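Sorting the Paper Drawer

Print this item | E-mail this item

2025-02-07

Every winter I promise myself that I will deal with the paper, and every winter the paper wins until at least the first week of February. I mean the loose stuff, you know the kind - instruction leaflets for things we may or may not still own, the cards that come tucked inside boxes, printed sheets that somebody slipped into a plastic sleeve because they looked too nice to fold. It isn't mail and it isn't really filing, so it goes in a drawer, and then it goes in the next drawer down, and by the time you notice you can't find the tape.

Last October I wrote in these pages about the kitchen shelves at Flititham, and several of you wrote back (very kindly!) to say that shelves were all very well but what about the desk. So this month it's the desk, and I have tried to do it properly, from the beginning, with everything out on a clear surface before a single thing went back in.

The first thing I'd say is to keep your small drawers for small things. I am very fond of those little rounded desk organizers with a couple of drawers and a knob on each, partly because they are cheerful and partly because they are too small to hide much in. Paper clips, stamps, erasers, the spare key to the shed. The minute you fold a leaflet in four to make it fit, you have lost that leaflet, and you've probably lost the drawer too, because it will never quite close again.

Flat things want to stand up. An upright file holder with a few compartments takes no more room than a toaster, and you can see at a glance what's in it. I like to leave it empty while I sort, and only decide what each compartment is for when I know what I've got. I used to write the labels first, and I ended up with a whole section called "Warranties" with one warranty in it, for a fan.

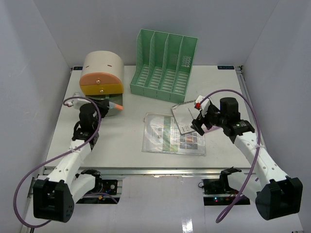
Þröstur Laxdal thinks I have the order wrong, and that the sleeves should be filed first and the little booklets last, as a booklet will always slide down behind something bigger and stay there until you move house. I have thought about this a good deal over the past week and I believe he may be right. I've gone back and put the small cards in front, in a compartment by themselves, and so far I can lay my hand on any of them without tipping the whole thing out.

As for the clear sleeves, I would keep them, even the slightly cloudy ones. A sheet in a sleeve stands up nicely and doesn't curl at the corners, and if it has pictures on it you can flip through and find it by color long before you've read a word. Do take out anything that has crept in behind it, though. I found a seed list from Rerkeria in back of a bus timetable, and I had been looking for that seed list since the fall.

Next month, if the weather lets me into the garage, string and batteries.

Print this item | E-mail this item

Reader comments

Marbles20: I keep the leaflets in the same box as the thing they belong to. Works fine until you throw out the box.

Flititham reader: Please do the garage soon. I have string from 117 different parcels and my husband says that is not a collection.

Annie: What do you do with paper that's too tall for the holder? Mine flops over the front and drives me up the wall.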